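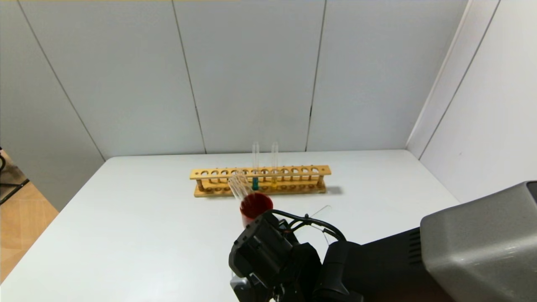
Bench Gallery: Colored Water and the Wooden Rack

Edet Teaching Bench, set 7
Text: Ainhoa Figueroa
Posted Oct 6, 2025

The Edet bench is used to practice small pours before anyone is given a reagent. The practice liquids are tap water and food coloring. The color shows up clearly against a white tabletop, and a spill wipes off with a damp cloth if it is caught early. Red is the exception and should be mixed last.

The rack is the single-row type, two slats on round posts. The holes in the upper slat hold the tube upright, and the recesses in the base board stop the foot from sliding. Wood swells when it stays damp, so the rack is dried standing on end and not in the cabinet. If a tube binds in its hole, turn it as you lift. Do not pull it sideways.

Teal and yellow have a place in the rack, each at the bottom of its own tube. The red stays in the cup. Keep the fills low while practicing. A shallow layer is easier to compare between tubes than a full one, and it leaves room to correct a heavy pour.

Stock is mixed in 1,000 ml batches and decanted into cups. We bought the coloring from Flillport until March and now use Lulano, which gives a stronger blue for the same number of drops. Old recipe cards need to be adjusted.

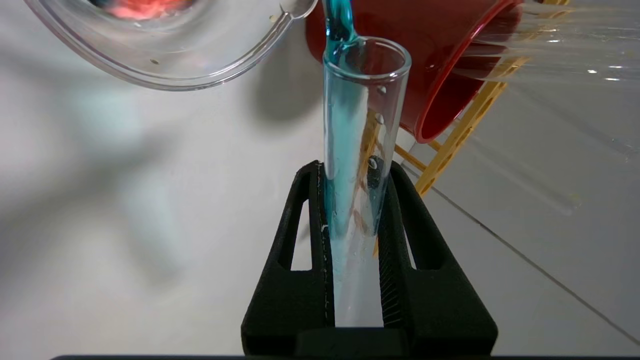

For a pour into a narrow mouth, bring the lip of the vessel in close and let the liquid meet the inner wall of the glass. A stream that follows the wall splashes less than one that falls down the middle. Start thin. The stream can be widened once it has settled on one side, but a wide start usually runs over the rim.

A slight tilt of the tube helps the liquid stay on the glass. Too much tilt and the level is hard to read, so set the tube upright again before judging the fill. Drops left on the glass should be wiped off before the tube goes back in the rack - they run down and mark the wood.

Thick-lipped vessels pour less cleanly than a beaker with a spout. They are still worth learning on. Sunita Tyagi's notes on lip shape are in the Brollach binder, section 2, together with the rinse procedure.

Rinse tubes twice with plain water, then drain them mouth down. Blue leaves a faint ring if it dries in the glass. A bottle brush removes it.

Next gallery: funnels and droppers.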